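Monday, April 13, 2020
By the Bultlow facilities desk
2 min read

Slide 4 – task lighting, Grestow office. Ceiling fixtures stay at 200 lux after hours. Desk level needs more for paper work, so each desk gets its own lamp.

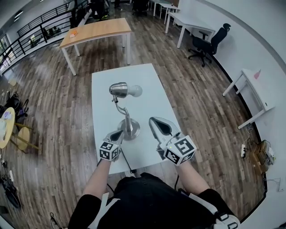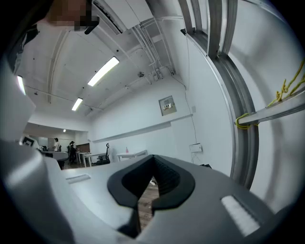

Slide 5 – the load figures. Pause on the table. Total for the last billing year: 3519 kWh, lighting circuits only. Burn time assumed at 2000 hours per fixture. Woo floor is metered separately, leave it out.

Slide 6 – switching. Three zones, one sensor each. Gruritz drivers hum when dimmed low – mention only if asked. Next reading in June.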